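Vollari Activity Set: User Manual
Section 4. Setting Up and Running the Block Sorting Activity

This section applies to the sorting activity supplied with the Vollari Activity Set. Read it in full before the first session. For cleaning of blocks and bins, see Section 6. Replacement parts are covered in Section 9.

4.1 Before You Begin

The activity requires a flat table, the sorting bins, and a supply of studded building blocks in the colors selected for the session. Blocks of different lengths and heights may be mixed. Color is the only property used for sorting in this section; sorting by size is covered in Section 5.

CAUTION: Small parts. Blocks are a choking hazard for children under three years of age. Do not leave blocks within reach of young children after a session.

CAUTION: Do not use blocks that are cracked or have sharp edges. Remove them from the set and discard them.

4.2 Preparing the Table

1. Clear the table of all items that do not belong to the activity.

2. Wipe the surface with a damp cloth and allow it to dry completely. Blocks slide unevenly on a damp surface.

3. Check the lighting. Avoid strong light from one side, as the bin walls will cast shadows over the contents.

4. Mark the front edge of the bin row with removable tape if the activity will be repeated in the same position. The recommended distance from the tape to the front edge of the table is 18 inches.

Note: A plain, pale surface is preferred. Patterned tablecloths make small blocks difficult to find and should be removed.

4.3 Placing the Bins

1. Remove the bins from the carton and separate them. Bins are stacked for shipping and may stick together when new. Twist gently; do not pry them apart with a tool.

2. Stand the bins side by side with the open tops facing up. Leave no gap wide enough for a block to fall between them.

3. Align the front walls with the tape line.

4. Assign one block color to each bin. The bin color does not need to match the block color. Write the assignments on the session card and place the card where all participants can read it.

Note: Once a session has started, do not change the order of the bins. If the order must be changed, empty all bins and begin again at 4.4.

4.4 Laying Out the Blocks

1. Place all blocks in a single heap in front of the bins.

2. Spread the heap by hand until most blocks lie in one layer. Some blocks may touch or lean on others. Do not arrange the blocks by color.

3. Separate any blocks that are pressed together by their studs. Joined blocks must not be sorted as one piece.

4. Check the floor and the space behind the bins for stray blocks.

4.5 Sorting

1. Pick up one block at a time and place it in the assigned bin. Do not throw or drop blocks from a height.

2. Continue in any order. It is not necessary to finish one color before starting another.

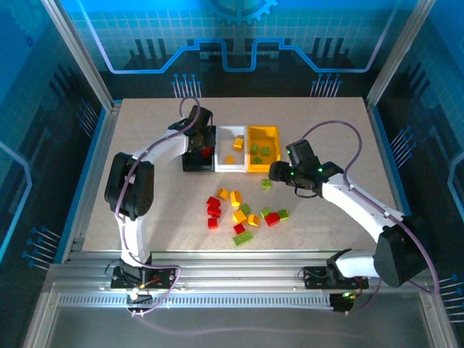 Color assignments remain in force until the last loose block has been placed. With the black bin on the left assigned to red, the white bin in the middle to orange-yellow, and the yellow-orange bin on the right to green, a layout such as the one shown still has blocks of all three colors to be sorted from the surface. Particular attention should be given to the right-hand bin, where the blocks are green although the bin is close in color to the orange-yellow blocks. Participants who find this confusing may be given a bin order and assignment of their own at the next session.

3. If a block is placed in the wrong bin, return it to the table and continue.

4. When the table is clear, inspect each bin for blocks of another color. Look closely at the corners and along the front wall.

4.6 Ending the Session

1. Empty each bin into its own storage bag and close the bag.

2. Stack the bins and return them to the carton with the session card.

3. Remove the tape from the table.

Document revised March 2, 2022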